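Bakke Stoneware Dinner Set, Four Months In

We bought the Bakke set in February to replace a mix of plates that had been chipping away for years.
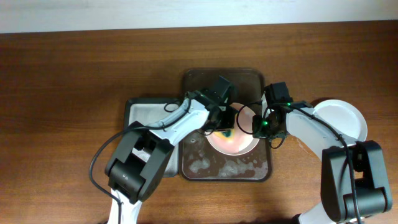
A reader wrote in before I had finished this review to say that her Bakke plates went gray with cutlery marks inside a month, and did ours do the same? Yes, they did. The marks come off with a paste cleaner and a soft cloth, but they come back. Darker glazes show them less. If that kind of thing bothers you, skip the matte finish and order the gloss.

The set covers 4 people: dinner plates, side plates, and bowls. A dinner plate weighs almost 400 grams, lighter than the old Zusis plates we had before, and a stack of them is easy enough to lift into a high cupboard. The bowls are the best part. They are wide and fairly deep, so soup stays put on the way to the table and pasta doesn't slide over the side.

The side plates are less good. The foot ring on ours was left rough, and it scratched a painted shelf before I noticed. I sanded each one with fine paper, a ten-minute job, but it should have been done at the factory.

Microwave use is fine for short spells. After three minutes the rim gets too hot to hold - hotter than the food, in some cases. The dishwasher hasn't dulled the glaze so far. One bowl has a small chip from hitting the faucet, and I would blame myself for that one.

I ordered from Cikunex, item 1349. The box arrived on a Thursday with cardboard between every piece and no breakage. Skorker sells the same set but charges extra for delivery, and its listing has the bowl size wrong.

Single replacements are sold for the plates only. Break a bowl and you have to buy a pair. I would still buy the set again for the bowls, in gloss this time.

Contact | Copyright, all rights reserved | Back to top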